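Progress report to the Wustell small projects fund
Dried flower room at Nelard
15/06/2024

Hello again from the flower room! I know these reports are meant to be short and I know mine never are, so I'll start with the money for anybody who wants to stop early. Of the 1000 dollars you gave us in February, 645 has gone out. Most of that was shelving, hanging rails and a decent dehumidifier (secondhand, very ugly, worth every cent). The rest is sitting in the account, and I'll get to what I'd like to do with it further down.

When I wrote the application, the room was where Nelard kept broken chairs. You may remember the pictures. The chairs are gone, the walls got two coats of white, and the window now has a blind that comes all the way down – dried flowers fade like crazy in the sun, and I lost a whole batch of larkspur to one bright week in the spring before I believed it. I had read that they would. I just thought I had longer.

The rails run the length of the back wall and they're the best thing in there. We hang everything upside down in small bunches with a rubber band at the bottom, and the rubber band matters more than you'd think. Stems shrink while they dry, and if you tie them with string they slide right out and you come in to a floor full of statice. String looks nicer in photographs. I've given up on string.

So far we've dried over 600 stems, which is more than I promised, although I should admit that a fair number were practice and weren't fit to sell or give to anyone. Strawflowers are easy. Roses are fine if you catch them early. Hydrangeas have been a headache, and I think the trick is leaving them on the bush until they already feel a little papery, but I won't know until the next lot. I'm keeping a notebook on all of this and I'd be glad to send you a copy once my handwriting has been typed up by somebody patient (probably me).

The part I'm happiest about is the big table. I had budgeted for a pair of folding ones, and then Brillent cleared out a storeroom and let us have a large cream-colored one for the price of moving it. A pale top makes such a difference! You can see the line of a stem properly against it, where on the old dark bench everything thin and brown just disappeared. It's also big enough to lay things out before you commit to them, and laying out is more than half of arranging. You want a long piece for height and something shorter to lie in front of it, and you want to try that a few ways before anything gets taped. 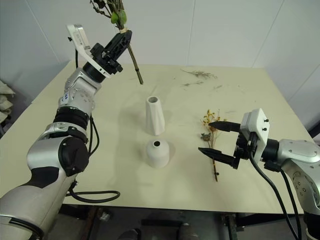

Tape has been its own little adventure. I started with the green floral kind, because that's what the shop had, and it looked terrible on anything dried. A bright green band halfway up a brown branch is all you see. Tan is much better. It only sticks to itself when you stretch it, so everybody's first try comes out baggy, and then something clicks and they're wrapping away like they've done it for years. I've put in for another box of it under supplies.

We've also had a long argument (a friendly one) about branches. I wanted the room to be mostly flowers, and the people who come to the sessions keep bringing in sticks. Long ones, twiggy ones, bits pruned off the hedge with the leaves still on. I was snobby about it for a month or so and now I'm a convert. A bare stem with a few leaves at the tip gives you height for free, it costs nothing, and it stops an arrangement from looking like a bowl of potpourri. So the shelf I'd marked for vases is now the stick shelf, and the vases are in a crate underneath.

Sessions, then. I said in the application that we'd run one every other week and we've mostly kept to that. We skipped one when the heating went out and another when I had a cold that would have scared the flowers. The format has changed, though. I'd planned a short talk at the start and then making, and the talk was a flop. People had come to make something and they sat there looking at the boxes. Now we start with hands on stems right away and I talk while they work, and whatever I forget to say comes up by itself when somebody's rose loses its head.

What hasn't gone well: storage. Dried flowers weigh nothing and take up enormous amounts of space, and you can't stack them. I bought long flat cartons from Ruangrit and they're good cartons, but I ordered them too shallow, so anything with a full head gets squashed when the lid goes on. I've been using the shallow ones for grasses and single sprigs laid flat with tissue between the layers, so they aren't wasted. I do need deeper ones for the rest. I should have measured a hydrangea first and I'm annoyed with myself about it.

The other weak spot is dust. Once a bunch is dry it collects everything, and the fluffy grasses shed all over whatever is hanging nearby. A hair dryer on its cool setting works for most of it. A soft paintbrush does the petals. I'd like to put a cheap curtain across the rails so finished pieces can hang behind it while we work, and I've got a rail picked out that should fit without drilling into the good wall.

So, the money that's left. I'd like to spend it on deeper cartons, the curtain, the tape, and a set of proper snips, as the ones we have chew through woody stems and leave a ragged end. If there's anything after that I'd put it toward seed for next year – strawflower and statice again, and some honesty if I can find a patch of ground for it. That's a small change from the budget I sent you, which had a line for ribbon. We don't need ribbon. I have so much ribbon. If you need the change on a form, send me the form and I'll fill it in the same day.

The receipts are in the envelope with the printed copy, in order except for the paint, which I'm still hunting for. It was a small one and I'll cover it myself if it doesn't turn up before the final report. And please do come by on a session day if you're ever over this way, the door sticks so give it a good shove.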